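Follwood Home Forum > Sewing and Crafts > Gloves for handling fabric and paper?

stitchbasket
Posts: 381
June 25, 2018
I have dry hands, and by the end of an evening they snag on everything. Satin is the worst, but tissue pattern paper is bad too. I tried hand cream and it left spots on a lining I had already cut. Does anyone here wear gloves for cutting and folding? I'm looking at thin knit ones. I need to be able to pick up a pin without taking them off, and I don't want to spend a lot. What color do you buy?

old_selvage
Posts: 2607
I've worn knit gloves for handling fabric for years. Get the thin ones with a tight knit. The thick garden kind are no use for this. Size matters more than brand. If there is loose fabric at the fingertips you will fold it into your seam sooner or later. I go one size down from what the chart says.

Black for me. White ones look dirty after a week, and I don't like washing them that often.

Clemora_fan
Posts: 100
I disagree about black. Black gloves shed lint, and it shows on anything pale. I had a cream blouse with dark fuzz all down the front placket and spent an hour with tape getting it off. I only buy the white Clemora ones now, and I wash them with the towels.

old_selvage
Posts: 2607
Wash the black ones twice before you use them and the fuzz mostly stops. Mine have a fine knit and I use them on everything, red included.
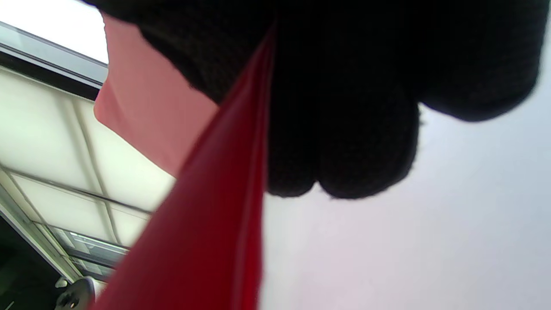
Black knit glove, close up. You can see how fine the stitches are.

Clemora_fan
Posts: 100
Red isn't the test. Try them on ivory wool crepe.

papertrail
Posts: 1325
I do cards and paper boxes, so I can only speak to paper. Gloves help with fingerprints on dark cardstock and on anything with a coating. On plain colored paper I don't think they make much difference, and you lose some feel for where the fold is. I score first with a bone folder, bare-handed, then put the gloves on for the rest.

One thing to watch is glue. Knit soaks it up and you won't notice until you have stuck your finger to the front of the card. I keep an old pair for glue days.

stitchbasket
Posts: 381
Thanks, all. Papertrail, do you find you can turn pages or pick up one sheet from a stack? I keep my pattern pieces in folders and I'm in and out of them all night.

papertrail
Posts: 1325
One sheet from a stack, no. I slide the top one over the edge of the table and pick it up from there. Some people buy the kind with rubber dots on the palm. I didn't like them, they left marks on glossy stock.

Binder clips are fine with gloves on. Paper clips are a pain.

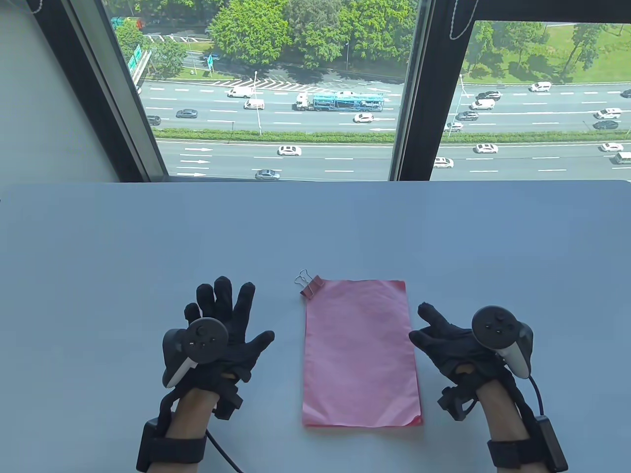 Pink sheet, binder clip, black gloves.

DowStreetQuilts
Posts: 381
Quilter here. I wear gloves for free-motion quilting, and that is a different job. There you want grip, so I use the ones with coated fingertips from Lonex. They would be wrong for satin -- they pull it. So the answer to the first question depends on what you are doing most of the time. If it is cutting and folding slippery fabric, plain knit. If it is pushing a quilt through the machine, coated.

For pins, I cut the tips off the thumb and first finger of the right glove and ran a zigzag around the raw edges. They don't unravel much. I've had that pair since last September.

old_selvage
Posts: 2607
I wouldn't cut them. If your fingertips are what snags, you've taken the glove off the one place you needed it. Use a magnetic wand for the pins, or switch to the long ones with big glass heads. I can pick those up fine.

DowStreetQuilts
Posts: 381
Fair point for stitchbasket. My fingertips don't snag, so it works for me.

Clemora_fan
Posts: 100
Also, stitchbasket, try a nail file before you buy anything. Half of my snags were one rough thumbnail. And use cream at bedtime, well away from the sewing room, with cotton gloves over it. It took a couple of weeks to help but it did help.

stitchbasket
Posts: 381
I'll try the file tonight. I think I'm going to order one black pair and one white pair and see. The next project is a set of scarves in pinks and reds, so I suppose lint in either color will show somewhere.

old_selvage
Posts: 2607
Pale pink will show black lint more than coral will, so do the pale ones right after the gloves come out of the wash. With light cloth I pinch it by the top edge and let it hang a minute before I lay it down. It falls straighter that way and you're not smoothing it over and over.
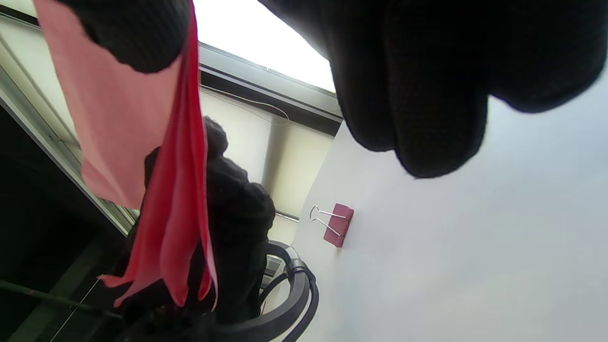
Pale pink and red-coral, held up by the top.

Clemora_fan
Posts: 100
I still say white for the pale pink.

papertrail
Posts: 1325
Stitchbasket, if the white pair runs large, a hot wash will usually take them down a bit if they're cotton. Check the label first. The nylon ones won't shrink.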